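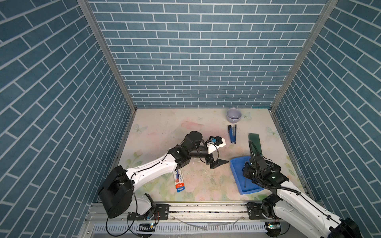
Azul nas paredes, flores e borboletas no tampo

Quinta-feira, quase meia-noite

Querido diário, cheguei agora da assembleia municipal e devia ir direitinha para a cama, mas já sei como sou: se não escrevo hoje, amanhã conto tudo trocado. Fiz um chá de cidreira, descalcei os sapatos (os pretos, que nunca mais levo para coisas destas) e aqui estou.

Discutiu-se finalmente a proposta do voto dos residentes estrangeiros nas eleições locais. Anda isto a arrastar-se desde o outono, entre pareceres e adiamentos, e eu já tinha perdido a esperança de que chegasse à ordem de trabalhos antes do verão. A petição entrou com 2000 assinaturas, que para uma terra como Stitley é uma enormidade. Algumas recolhi-as eu, à porta da padaria, num sábado de chuva miudinha, e ainda tenho a prancheta empenada da água.

A sala estava cheia como há muito não a via. Puseram 100 cadeiras e mesmo assim ficou gente encostada às paredes, com os casacos no braço. Sentei-me ao lado de uma senhora que mora cá há 31 anos, paga cá os seus impostos, criou cá os filhos todos -- e nunca pôs um voto na urna para escolher sequer quem trata do jardim em frente de casa. Disse-me isto sem azedume nenhum, a desembrulhar um rebuçado, e ofereceu-me outro. Fiquei a pensar naquilo a noite inteira.

Falaram primeiro os da Fedetero, que são contra, e devo dizer que falaram com educação. O argumento deles é que quem quer votar deve pedir a nacionalidade, e pronto. Percebo a ideia, e conheço pessoas de quem gosto muito que pensam assim. Só que o processo demora o que demora, custa o que custa, e há quem perca a outra nacionalidade pelo caminho, e com ela o direito à casa que era dos pais. Isso não foi dito por eles, teve de vir da plateia.
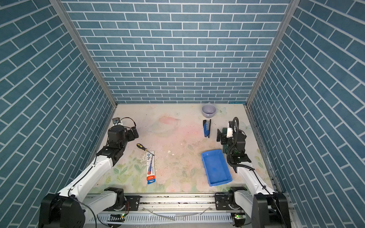 Depois falou a associação Ansah, e aí confesso que me comovi um bocadinho. Trouxeram um rapaz muito novo, com o papel a tremer nas mãos, que explicou que trabalha nos autocarros e leva as pessoas às mesas de voto de quatro em quatro anos, e fica lá fora à espera. Houve palmas, o presidente da mesa pediu silêncio, houve mais palmas. Uma vereadora da oposição quis saber se a autarquia tinha sequer competência para decidir uma coisa destas, e nisso tem razão: o que se votou hoje foi uma recomendação ao governo, nada mais. Já o expliquei à minha irmã três vezes e ela continua convencida de que muda tudo em maio.

O pior foi o intervalo. Juntaram-se uns quantos no corredor a dizer que os do bairro de Drikiria vinham em autocarros pagos, e eu, que vivo a duas ruas de Drikiria e vim a pé com eles, não me contive. Respondi mais alto do que queria. Fiquei logo com a cara a arder e fui beber água à casa de banho só para ter onde me meter. Quando voltei, um dos homens cedeu-me a passagem e disse boa noite, e eu disse boa noite também. Gostava de ter mais sangue-frio, na minha idade já era tempo.

A recomendação passou por um voto. Um só! Houve quem se abraçasse e houve quem saísse a bater com a porta, e a senhora dos rebuçados ficou sentada, a dobrar a folha da ordem de trabalhos em quatro, muito devagar, e guardou-a na carteira. Perguntei-lhe se estava contente. Disse que sim, mas que ia esperar sentada.

À saída informaram-nos de que tinham ficado 94 perguntas escritas por responder e que vão ser publicadas com resposta na página da câmara. Veremos quando. A minha era sobre as juntas de freguesia e quero mesmo saber, portanto se não aparecer nada telefono para lá.

O chá arrefeceu. Amanhã tenho de ligar à minha irmã antes do almoço, devolver a prancheta e levar os sapatos pretos ao sapateiro.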